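Thu 2 March

Hi Jolene,

You asked for the short version this time, so I'll try! The Guscombe lending kitchen has been open 28 weeks now and we've had 95 people sign up to borrow things, which is more than I dared put in the application. Most of them come for the big items – jam pans, the apple press, the good stand mixer – and then leave with a bag of small stuff they didn't know they wanted.

Money first. Of the 2,000 from Verkley we've spent 800, nearly all of it on shelving and the second-hand dishwasher. The dishwasher was a pain. It came without its hoses and the first plumber never called back, so we washed everything by hand until a neighbor on Bucur Street sorted it out in an afternoon for a pie. I've kept the receipts in the blue folder (the pie doesn't have one).

The baking evenings are the part I'm happiest with. We moved them from the church hall to our own back room and people stay longer and talk more. Bread is always full. Pastry is hit and miss, and I think I scheduled it too late in the evening for anyone with kids, so I'm moving it up an hour and we'll see. 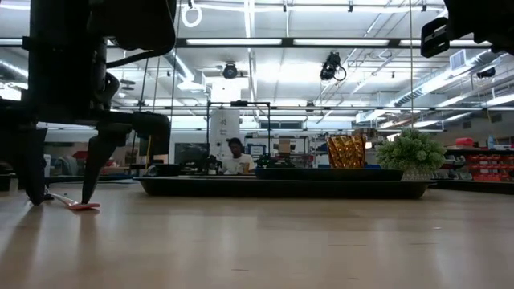 Small pink item with a thin white handle, on the tabletop.

Returns are where I need to do better. Big things come back on time. Small things wander off – measuring spoons, piping tips, one of the two candy thermometers. I've started putting a paper list in each bag and checking it with people at the door, and that's helped a lot with the cake kits. I'd still like to set aside a little of what's left for replacements, if you're fine with that.

Next up is the canning set. Tralov quoted me for a big pressure canner and I want to get it here and tested well before August, when everybody's tomatoes come in at once. I also need two people besides me who know how to run it safely. One has said yes and I'm working on the other.

I still owe you the sign-up forms. They're half typed up, and you'll have the rest with the next report.

Comments (3)

breadhead_lou
Please do move pastry earlier, I've missed every one so far!

Marge K.
I think I have your candy thermometer. It was in with my knitting. Will drop it off Saturday.

tomato_dan
Put me down for the canner. Do we bring our own jars?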